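The last bakery before the border

Tuesday, August 13, 2019

When I moved to this side of the country I did not know the word Trollitz. I thought it was a kind of cheese. It is a village of 1,661 people, with one railway platform, one chemist and a bakery which opens when it is still night. I lived above this bakery for my first winter, and I learnt there most of what I know about bread, and also a good part of the language.

Before that I had bought my bread in a supermarket, in a plastic bag, and I did not think of it at all. In Trollitz this is not possible. The smell comes up through the floor. By five in the morning the first cars stop outside with their engines running, and the drivers are going to work in the factories on the other side of the border. They want something to eat in one hand. So the bakery, which is called Sedik after the family who had it first, makes its money from the filled roll and the sandwich much more than from the big loaf in the window.

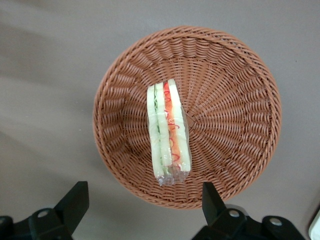 The big loaf is still the pride of the house. It is a rye bread with a sour taste, made from a starter that must be fed every day, also on holidays. In January, when the bakehouse is cold in the early hours, the starter is slow and the dough can need nearly 12 hours before it goes in the oven. The bakers do not use a clock for this. They press the dough with two fingers and look how it comes back. I tried to learn it, and for many weeks my loaves were flat like a plate.

What surprised me was how the customers speak about bread. They do not say it is good or bad. They say it is young, or tired, or that it has been in a hurry. A loaf that was in a hurry has large holes near the top and a pale crust, and people will bring it back. I saw a woman return half a loaf with this complaint, and she was given a whole one without any discussion.

There were once 8 bakeries in the valley. Now there are two. The other is Wubshet, in the next village, and it has a very different character. It was opened by a couple who came from far away, like me, and beside the rye they sell a soft flat bread with a sour flavour of its own. At the beginning the older people bought it only from politeness. Today it is sold out before noon on Saturdays, and I have eaten it at two weddings and one funeral.

Both bakeries have the same trouble, and it is not the customers. It is the hours. Young people in the valley would like to learn the trade, but they do not want to go to bed at seven in the evening while their friends are at the lake. Wubshet has moved a part of its baking to the afternoon and sells this bread in the evening, when the factory cars come home. Sedik has not changed its hours, but it has bought a second oven, so that the night shift is shorter.
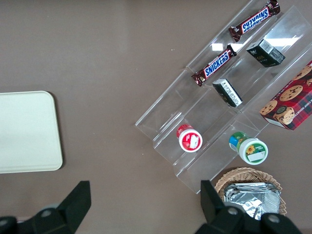

A cream-coloured tray and a clear stand with three tiers.

The flour for both comes from the Ekow mill, which stands on the river below the old bridge. You can visit it if you telephone first. The miller will show you the stones, and he will let you put your hand in the warm flour as it falls. I have taken every visitor there, even those who told me they had no interest in flour, and they all came out with white sleeves and a paper bag under the arm.

I live in the city again now, and I have my own starter in a jar behind the milk. It came from Trollitz on my knees in the train. My neighbours say my bread is very good. In the valley I think they would say it is still a little young.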